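4.2 Fitting the head to the spring

1. Leave the painted head in its tray for 6 hours after the final coat of varnish.
2. Press the wide end of the Predeck spring into the neck socket until it clicks.
3. Put two drops of Tremel adhesive on the collar.

Caution: do not use solvent-based glue. It softens the resin and lifts the paint.
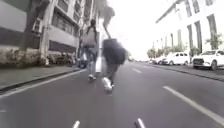 4. Lower the head onto the body peg and turn it clockwise to the stop.
5. Tap the chin lightly. If the head leans, fit spring 244 in place of the standard one.

Note: figures over 498 g need the weighted base.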